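The Edgate Team Culture Deck: My Review After One Merger

I bought the Edgate deck in January, right when our little animation studio got folded into Drostton. Two companies, two ways of giving notes, one shared kitchen. I figured a box of cards couldn't make things any worse!

What you get is 42 prompt cards, a facilitator booklet and a sand timer. The cards ask things like "Who is allowed to say a project is in trouble?" and you go around the table (or the call) and answer. It plays with up to 628 people, according to the booklet, which made me laugh out loud. We had nine.

What I liked

The questions are blunt, and I mean that as praise. Doaa Mansour, who runs our story team, pulled the one on who gets the final cut and we talked for an hour — way past the timer. Half of the Drostton folks thought it was the director. The other half thought it was whoever was paying. Good thing to find out before the next screening, right?

I also tried the Sterkar workbook a while back, and it read like a tax form. This is much more fun, and the cards shuffle nicely.

What I didn't

The booklet is thin. It tells you how to start a hard conversation and then pretty much wishes you luck. There's also a whole set of cards on "values statements" that I'd toss, and the timer is too short for anything juicy.

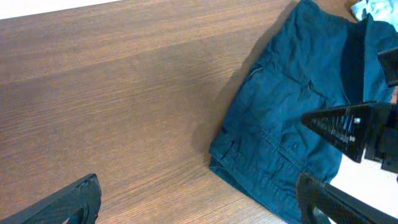
Would I buy it again?

Yep, though I'd skip the deluxe box, which only adds a nicer lid and a pen. If your team is newly merged and everyone is being a bit too polite, get the regular one and clear an afternoon. We're doing the second half of the deck next month, minus the values cards.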